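The Clorngate Correction

1. Datum

The benchmark at Plekwood was a brass bolt set in the north wall of the pumping station. Its height was given in the register as 379 metres above the sea. Every level in the valley had been carried from it, including the crest of the dam at Clorngate and the doorsteps of Nosau, the village below.

Catinca Pop was sent in June to check it. The instruction allowed 12 working days, one assistant and one vehicle. The assistant was Tincuța Dumitrescu, who had held the staff on the previous survey and did not expect to find anything.

They ran the line out from Hodoroagă along the old railway, where the gradient was gentle and the sights could be kept short. Pop read the instrument and Dumitrescu wrote the book. At the end of each day they exchanged duties and repeated the last section in reverse. The two runs agreed to within a millimetre or two, and on the fourth day they reached the bolt.

It was low by 352 millimetres.

Pop checked the arithmetic twice. Dumitrescu checked it once, without being asked, and got the same answer.

"The bolt has sunk," said Dumitrescu.

"Or the register was wrong when it was written."

"Which would you prefer?"

Pop said that preference did not enter into it. If the bolt had sunk recently, the dam might have sunk with it. If the register was wrong, the dam had been built to the wrong height, and the spillway would pass its flood later than the design supposed. The two cases called for different letters.

They took rooms at the hotel in Clorngate for the remainder of the job. It stood on rock, according to the geological sheet, and the telephones in the rooms still had cords. Pop rang the district office at seven in the evening and was told that the engineer had gone home. She asked for the original field books and was told that they would be looked for.

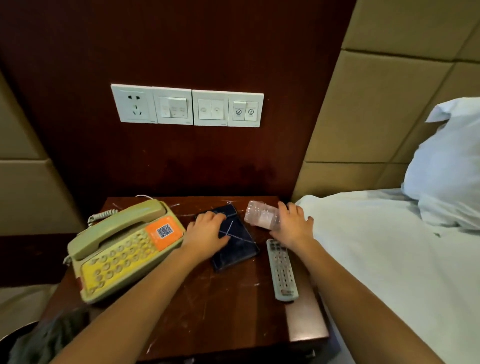 2. Closure

The field books arrived by van at noon. There were four of them, tied with tape. The levels had been observed by a man whose signature was a single stroke, and whose figures were upright and very clear. Dumitrescu read them aloud while Pop followed in the register.

The error was on the last page of the third book. A staff reading had been entered in the column for backsights when it belonged with the foresights. The sum at the foot of the page was correct for the figures as they stood. It had been initialled by a second hand.

"So nothing moved," said Dumitrescu.

"Nothing between here and Hodoroagă."

Dumitrescu turned back to the front of the book. Her grandfather had lived in Nosau, in the lowest house – the one with the flood mark cut in its lintel. He had always said the mark was in the wrong place. The family had put this down to age.

Pop drafted the letter that evening. It ran to over 600 words, most of them numbers, and recommended that the spillway be surveyed before the autumn rain. She left a space for the second signature. Dumitrescu signed it, and then asked whether they might level the lintel in the morning, as the instrument was already in the vehicle.

It was outside the instruction. Pop looked at the programme and found that they were half a day ahead.

"One set-up," she said. "Both faces of the staff."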